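Accepter les cookies | Gérer mes préférences | Politique de confidentialité

Imprimer cette page | Envoyer par courriel

Journal de mission, octobre
Site de Merkbridge, niveau haut

Pris mon service à 8 heures, avec Karim Abu Hammour. Le programme Budura entre dans sa seconde phase : après les objets rigides, les démonstrations portent désormais sur le textile. L'objectif arrêté par Sinéad Keogh est de 795 démonstrations retenues avant la clôture du lot. Nous en étions ce matin à 64.

Rappel a été fait de la consigne relative aux deux mains : toute démonstration s'effectue avec les deux pinces portatives, à vitesse constante, le tissu étant remis en désordre avant chaque reprise. Éabha Hayes souhaite que cette remise en désordre soit confiée à une autre personne que le démonstrateur. J'y suis favorable.

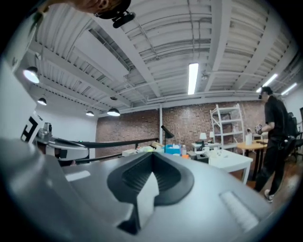
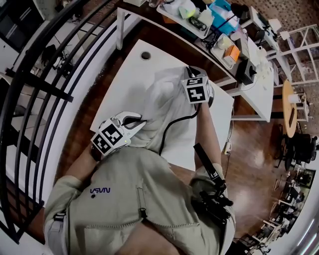 La question du pliage m'a occupé une bonne partie de la matinée. Le protocole rédigé par Flanagan suppose que le démonstrateur saisit toujours un coin libre, alors qu'un linge froissé n'en présente pas nécessairement. J'ai proposé d'admettre une phase préalable d'étalement, enregistrée et annotée séparément. Le tissu gris clair, sur la table blanche, se prête mal à l'annotation : les plis s'y distinguent par leurs seules ombres, et Karim a demandé un linge de couleur soutenue pour la série suivante. Je transmettrai la demande, sous réserve que les essais déjà validés demeurent dans le lot.

À 14 heures, entretien avec Muireann Mac Giolla au sujet des rejets. Sur les 100 enregistrements soumis à relecture, 59 ont été admis sans réserve. Les autres présentent pour la plupart un départ trop rapide, les pinces étant déjà en mouvement au premier instant utile. Il est convenu d'observer désormais une pause de deux secondes, marqueurs bien dégagés.

Relu le soir la note de Plavgate sur le transfert au bras fixe. Réponse à rédiger demain.

À lire également
- Journal de mission, septembre : objets rigides
- Budura : règles d'annotation des gestes à deux mains
- Note de Plavgate sur le transfert au bras fixe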